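3.2 Visibility of dark work clothing on the night shift

The second part of the study concerns what workers wear when they handle cargo after sunset. In Gorport, the rule on high-visibility vests was introduced in March, and it applies to the quay and to the container yard. It does not apply to the sheds, the canteen path or the parking area. In these places most of the workers we observed were in their own clothes, and their own clothes were mostly dark. The two sheds at Brakargate follow the same rule, but the lighting there is older and the lamps are placed farther apart.

We asked the workers to fill in a short questionnaire about the clothing they choose for a night shift. We received 200 completed forms. The most frequent answers were a hooded sweater, a knitted jacket and plain work trousers. Warmth was named as the main reason for the choice, and the second reason was that dark cloth does not show grease. Visibility was named by very few respondents. This agrees with the earlier report by Moldovan, who studied warehouse staff and found that people think of visibility only when a vehicle is near.

Matte knitted fabric is a special difficulty. It gives back little light, and its folds do not produce the bright edges that a smooth raincoat would produce. When black cloth is seen against other dark cloth, the outline of the body is hard to separate from its background (Figure 4). 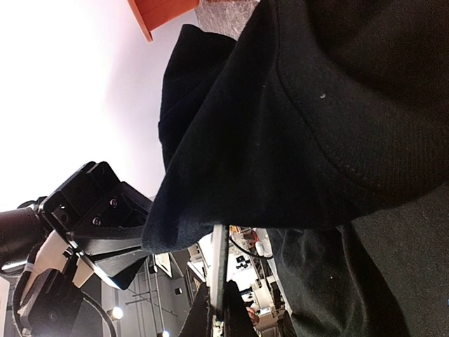 Figure 4. Black knitted fabric with a curved seam, next to a second very dark cloth.

Joaquín Alarcón objected, after reading a first version of this section, that the fabric is the smaller part of the problem, and that a driver who comes out of a bright shed into a dark yard will miss a gray jacket as easily as a black one. We accept this remark in part. Adaptation of the eye was not measured in our study, and the drivers' answers do not allow us to separate the two effects. However, the incident notes kept by Munisport mention dark clothing also in places where the light was even, for example on the canteen path.

For the present analysis we therefore treat clothing and lighting as two separate factors. Each location received a lighting grade from 1 to 5, given by the same observer on the same evening (09/04/2024). The clothing was graded only as dark, mixed or light, as a finer scale proved difficult to use from a distance. Workers who carried a vest but did not wear it were counted by the color of their outer garment. The grades for Brakargate were lower than those for Gorport at all places except the main gate, and they are discussed together with the questionnaire in Section 3.3.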